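Baños del piso de Vadenis: galería de accesorios y textiles

Reunimos en esta página los detalles del baño pequeño y del pasillo de servicio. El montaje se hizo en marzo, con Ilse Seidel a cargo de las paredes y Dale Dufour de los herrajes.

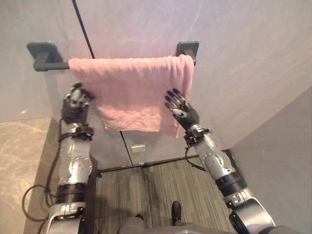
El color de la pared se decidió antes que todo lo demás. Ilse quería un gris claro y liso, sin cenefa ni azulejo a media altura, para que los herrajes oscuros se leyeran bien desde la puerta. El toallero es recto, con dos soportes de placa cuadrada y esquinas redondeadas, en gris oscuro. Las toallas son de rizo en rosa claro y se cuelgan dobladas sobre la barra.

Medidas. La barra útil tiene 48 cm entre soportes. Una toalla de manos doblada una vez cabe con margen a los dos lados. Una de baño hay que doblarla en tres a lo largo, y aun así queda gruesa.

Fijación. Cuatro tacos, dos por soporte. Dale marcó primero el derecho, puso el nivel y después marcó el izquierdo. En el pasillo lo hizo al revés y hubo que tapar un agujero.

Textiles. El juego rosa es de Fluvar, rizo de 500 gramos. Con los lavados le salen bolitas y pierde algo de cuerpo, cosa que ya pasaba con el juego anterior. Se lava a 40 grados, sin suavizante, y se sacude antes de tender.

Cómo colgarla. El doblez va arriba, apoyado en la barra, y la caída se iguala tirando de las dos esquinas inferiores a la vez. Si se tira de una sola, la otra se sube y el borde queda en pico. Greer Mackay prefiere dejar el panel casi cuadrado; Jade Sawatzky las cuelga más largas por delante que por detrás. En la casa conviven las dos maneras.

Limpieza de la barra. Paño húmedo y luego seco. Nada de estropajo: el acabado oscuro se raya y las marcas se ven mucho. Las placas acumulan cal en el canto inferior, conviene pasar el paño también por ahí.

Pasillo de servicio. Lleva el mismo modelo de toallero, montado 11 cm más bajo para que lleguen los niños. Falta todavía el gancho del albornoz, pedido a Pacheco y pendiente de entrega.

Para consultas sobre las piezas o el color de la pared, escribir a Kendra Lachance desde la página de contacto.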